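Building Services 2: Ventilation and Filtration
Week 6 notes: Fans, pressure and the myth of the better filter

Revised August 20, 2022. If your printed copy has the fan curve upside down, you have the old one. Several people passed with it, so don't panic.

Where we got to

Last week we sized the return duct for the Woltora building and found that the architect had left us a ceiling space suited to a garden hose. This week we put a fan on the end of it and find out what it thinks of our choices.

Static pressure in everyday words

A fan pushes air against whatever is in the way: duct walls, bends, dampers, coils, grilles and the filter. Add up the resistance of all of them at the design airflow and you have the system's static pressure. We work in pascals. If you find an American chart in inches of water, convert it before you do anything else, and write down that you did.

Worked example. The Woltora air handler has a total external resistance of 262 Pa at design flow with clean filters. The supplier's schedule says the fan can manage this. The schedule was written for clean filters as well, and they stay clean until somebody turns the unit on.

Clean drop and dirty drop

Every filter has two numbers that matter to you. The initial pressure drop is what you get on day one. The final pressure drop is where the manufacturer says to change it. Designers who use only the first number get phone calls in February, when the building is full, the cooling is flat out and the far end of level 2 has no air.

For the tutorial, take the filter bank as loading by a further 40 Pa between changes. Add that to the system figure, go back to the fan curve and read off the new airflow. Draw the line with a ruler. I can tell. 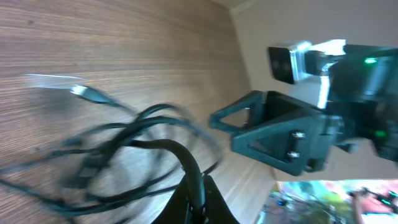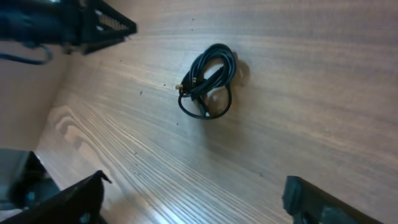

Face velocity

Face velocity is airflow divided by the area of the filter bank. Push the same air through a smaller bank and the velocity goes up, the pressure drop goes up and the filter gets noisier and less effective, all at once. The usual cure is more area: a deeper pleat, a V-bank, or an awkward talk with whoever owns the plant room.

The Suvmont case in your reader is the one to study. The owner asked for a higher grade of filter in the same frames. The filters fitted beautifully. The airflow dropped, the coil iced up, and the building ended up with very clean air in very small amounts.

Bypass

Air is lazy and will go around a filter if you let it. Check the following on any site visit:

Gaskets present, and on the side where the filter meets the frame
Clips all fitted, including the one behind the pipe
No gaps between neighbouring filters
Access door closes without the help of a knee

A high-grade filter in a bent frame is an expensive ornament.

Reading for next week

Chapter 6 of the reader, and the Clokon and Tanasarn data sheets. The two sheets rate their filters at different face velocities and print the results in the same size type. Work out which is the better filter at our design flow, and bring your working as well as your opinion.

Tutorial questions 1 to 4 are due at the start of class. Question 5 is optional and has been since the year I got it wrong on the whiteboard.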